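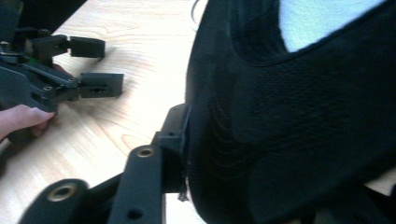 4. Moving your data to the Droltgate phone

You can copy contacts, messages, photos and call history from your old phone during first set-up or at any later time. Both phones need a battery charge of at least 32 percent. The transfer will not start below that level.

Before you begin

Install Kelstead Transfer on the old phone. It is already on the Droltgate. Turn on Wi-Fi and Bluetooth on both phones and place them side by side.

Copying over Wi-Fi

1. On the Droltgate, open Settings, then System, then Copy from another phone.
2. Choose Wireless. A code with 4 digits appears.
3. Open Kelstead Transfer on the old phone, tap Send and enter the code.
4. Select what you want to copy. Photos and videos are listed separately.
5. Tap Start on the Droltgate and leave both screens on.

Note: The code expires after 17 minutes. Tap New code to get another one.

Copying with a cable

1. Connect the phones with a USB-C cable.
2. Unlock the old phone and tap Allow when it asks about file access.
3. Choose Cable on the Droltgate and continue from step 4 above.

Use the cable if you have more than 16 GB to move. Some charging cables carry power only – if the phones do not find each other, try a different one.

Caution: Do not remove the SIM card or restart either phone during the copy. Messages that were only partly copied have to be sent again from the beginning.

What is not copied

Banking apps, saved fingerprints and alarm tones stay on the old phone. Apps are downloaded again from the store, and you will need to sign in to each one.

If the copy stops

Tap Resume on the Droltgate. If Resume is gray, close Kelstead Transfer on the old phone, open it again and enter a new code. Files that have already arrived are skipped.

Keep the old phone until you have checked your contacts and photos. To erase it, see section 9, Resetting a phone.

Text for this section: Paraschiva Gavrilă, Skistside Support. Last revised in March.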